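Finding a First Grasp Point on a Crumpled T-Shirt

Posted 1/28/24 by Silvan Lüthi

This tutorial covers the hem-first grasp method we use in the Rondine folding project. The idea is simple. Before a robot can fold a shirt, it has to hold the shirt somewhere useful, and the bottom hem is the most useful place to start. It is a long edge, it has a seam that a camera can pick up, and once it is held the rest of the shirt tends to hang in a predictable way.

You need an arm with a two-finger gripper, a wrist camera, and the Stanotine package installed. If you haven't calibrated the wrist camera yet, do that first. The steps below assume the camera and the fingertips agree to within a few millimeters.

Step 1. Collect starting poses

Drop the shirt from above the table and leave it as it lands. Don't tidy it. We recorded 499 drops with plain and printed shirts in cotton and cotton blends. You can get a working model with 300, but expect more misses on dark fabric.

Step 2. Label the hem

Open each picture in Fallerus and trace the visible part of the hem. Trace only what you can see – don't guess where it goes under a fold. Mark sleeve hems as a separate class. We skipped this at first and the model kept picking up shirts by the sleeve.

Large prints need some care. A hard outline around a letter can look like an edge to the model, so trace a few of these as negative examples.

Step 3. Train the edge model

Use the default settings and stop when the validation score is flat for 15 epochs. Hold out whole shirts, not single pictures, or the score will look better than it should.

Step 4. Choose the grasp point

The script ranks points along the hem by how much open space there is on each side for a finger. Points where the edge is already lifted or gathered score higher than flat ones. Set the minimum finger clearance to 6 mm.

Step 5. Approach and check the fingertips

Bring the gripper in low with the fingers open and slow down near the cloth. Pause before lifting and look at the wrist view. You want the gathered part of the hem between the two tips, with the stitching line in sight.

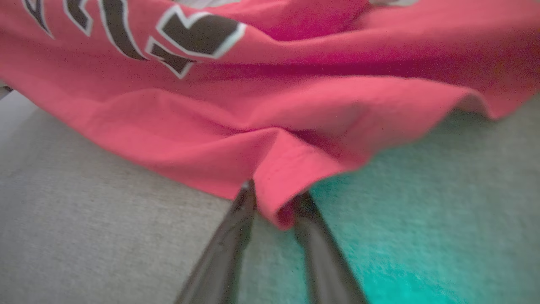
Step 6. Close, lift and test

Close at low force, then raise the arm a short way and pause again. If the gripper width reads zero, the cloth has slipped out. Open, back off and return to Step 4 with the next point on the list. After three misses, drop the shirt again.

Log every attempt, including the failed ones. Morris reads these logs directly and can add them to the next training run. The April release will change the log format, so keep your raw files.

Related tutorials
Calibrating a wrist camera with Stanotine
Tracing cloth edges in Fallerus
Reading grasp logs in Morris

We use cookies to remember your settings. By using this site you accept our cookie policy.

Contact | Copyright Rondine Project | Back to top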